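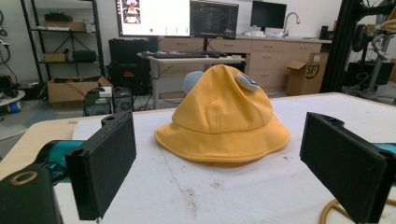 Figure 4. Soft test item between the finger pads, hand-held gripper.

4. Comparing two sets of finger pads

This section explains how to compare the Sindex pads with the Hilport pads on the same hand-held gripper. Please read section 3 (camera mounting) before you start. For the soft item we use a bucket hat, as a brim lying flat on the table is difficult for most pads.

4.1 Set the jaw opening to its full width in the Sekex controller menu. The value on the display must be 147. If it is different, repeat the zero setting.

4.2 Put the hat on the table with the brim down. Do not press the crown into shape.

4.3 Bring the gripper to the hat with the fingers open. Both fingers must be visible in the camera view during the whole approach.

Caution: keep your free hand away from the fingers when the controller is on.
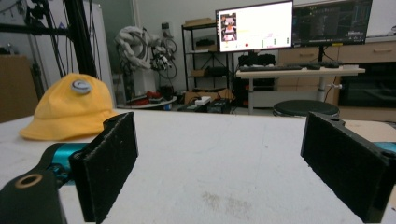 4.4 Before every new attempt, stop with open fingers and the item outside them. Hold this position for 2 seconds, so that the start of the attempt is easy to find in the recording.

4.5 Close on the crown first, later on the brim. Write the result in separate columns.

4.6 Change the pads and repeat from 4.1. The screws are the same for both sets.

Note: In the August comparison we recorded 976 attempts, of which 616 were on the brim. A smaller number is enough for a first check.

Note: Do not clean the pads with alcohol between attempts. Use a dry cloth.

If the controller shows error 3 after the pad change, see Crăciun adapter, section 7.

Section revised 9/28/24, Raluca Sima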